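Notebook, trailer bench. Friday, after lunch

Second go at the house battery question on the Nislow trailer. Kohlhase's spec sheet says their 200 Ah battery will carry "a typical weekend" with no hookup. Typical for whom? The sheet never says what was switched on. A weekend with the furnace fan cycling all night is a different animal from a weekend with two reading lights and a phone on charge.

Ran the discharge again from full, same load as before, stopped at the low-voltage cutoff. Got 191 Ah. That's closer to the label than I expected, and I don't quite trust it. The shunt is the same Kalon unit that read high last winter, and I still haven't checked it against anything. Until I do, treat 191 as a number we wrote down.

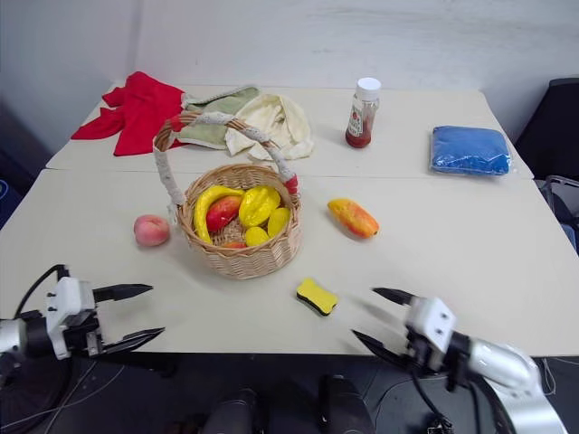 Fridge next. On 12 volts it pulls more than the card on the door claims, and the card doesn't give an ambient temperature anyway. Left it running with the door shut for 18 hours. No food in it, so the result flatters the fridge. Anybody who has camped with kids knows how often that door gets opened. I'd want a run with a load of warm drinks and the door opened on a schedule before we put a figure in the owner notes.

Solar: leaving it out for now. The roof panel had shade on one corner for part of the morning, and the controller log has a gap I can't explain. Might be the logger, might be a bad crimp. Somebody wiggle the connector before blaming the controller.

Also, the people at Fekside campground say their pedestals are fine and that our surge box is too fussy. Could be. The box tripped 2 times on the same site and never on the next one over - I know which one I'd bet on. Want a meter on that pedestal in the evening, when the air conditioners are all going.

To do: check the shunt. Repeat the discharge with the furnace fan in the load. Find out whether Kohlhase rates at room temperature or colder, and get it in writing this time. Don't order the second battery yet.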